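Resources > Planning and Budgets > Interviews

Carnby wanted a robot to open doors and shift furniture in its show homes. It has spent the first part of the budget on simulation instead, and the operations manager there is comfortable with that.

"We had quotes on the table in April," she said. "Two arms on a mobile base. I couldn't tell you which gripper we needed, so I couldn't sign."

The simulated rooms were built by Trancombe.

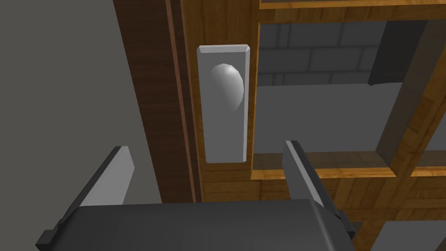
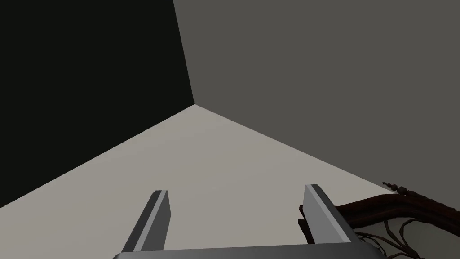
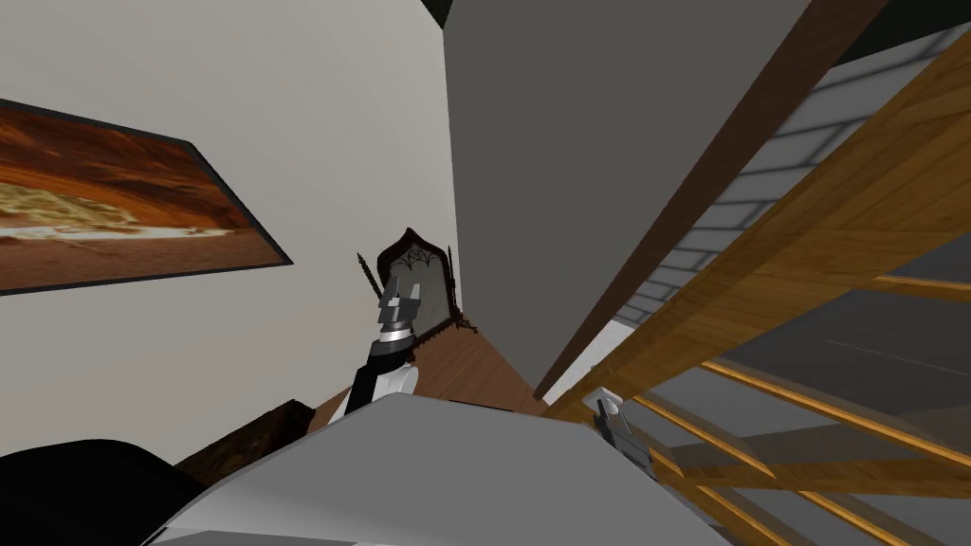 Simulated views from the Trancombe rooms.

L. Zakharchenko

The licence costs $247 a month per seat, and Carnby pays for 3. Set-up was a one-off $2,754. "That came out of the training line, which my boss queried," she said.

Door hardware is the main worry. A round knob asks more of a parallel gripper than a lever does, and she wants grip trials done before choosing fingers. Stairs are outside the plan altogether.

Isier, the supplier she favours, will hold its price until the end of the financial year. She has asked it to quote spare fingers and servicing separately.

"Freight got left off the first one," she said. "I'd check that."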